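4. Preparar la boya de seguridad Dierckx para una travesía en agua fría

Esta sección explica cómo se instala la boya y el transmisor antes de nadar en lago, ría o mar abierto. Lea todos los pasos una vez antes de entrar en el agua.

4.1 Contenido y carga

1. Saque la boya de su bolsa y extiéndala sobre una superficie limpia.
2. Cargue el transmisor Breretti hasta que la luz quede verde fija. La carga completa dura casi 67 minutos.
3. Cierre la tapa de goma del conector. Debe oír un clic.

Nota: no cargue el transmisor con temperatura superior a 40 °C, tampoco dentro de un coche al sol. 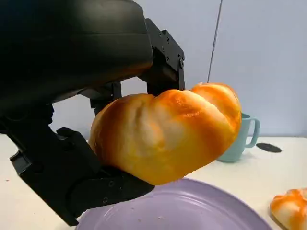 4.2 Inflado y cinturón

4. Abra las dos válvulas e infle primero la cámara izquierda, después la derecha. Con la boca es suficiente – no use compresor.
5. Ponga el cinturón sobre el neopreno, a la altura de la cadera, y ajuste la hebilla en la espalda.
6. Enganche la correa a la anilla del cinturón. La correa debe pasar entre las piernas sin tocar los pies cuando usted hace la patada.
7. Tire fuerte de la correa dos veces. Si la hebilla se mueve, repita el paso 5.

PRECAUCIÓN: la boya no es un chaleco salvavidas. No sustituye al barco de apoyo en las travesías largas.

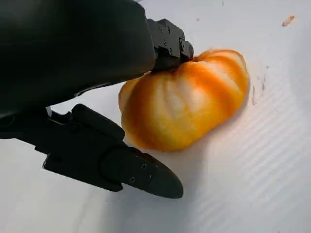
4.3 Emparejar con la embarcación de apoyo

8. Encienda el receptor Greltilov a bordo y espere tres pitidos.
9. Mantenga pulsado el botón rojo del transmisor durante cinco segundos.
10. Elija el canal 23 en los dos aparatos. Si otro equipo del grupo ya lo ocupa, suba un canal.
11. Aléjese unos metros y compruebe que la posición cambia en la pantalla.

Nota: las unidades con número de serie inferior a 2,481 necesitan antes la actualización que se describe en la sección 7.

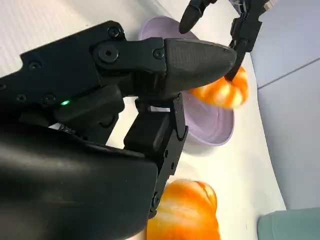

Fig. 4. Pelota de rayas naranjas y blancas sobre un bol lavanda.

4.4 Después de nadar

12. Apague el transmisor y aclare todo con agua dulce, también la hebilla.
13. Deje secar la boya a la sombra, con las válvulas abiertas.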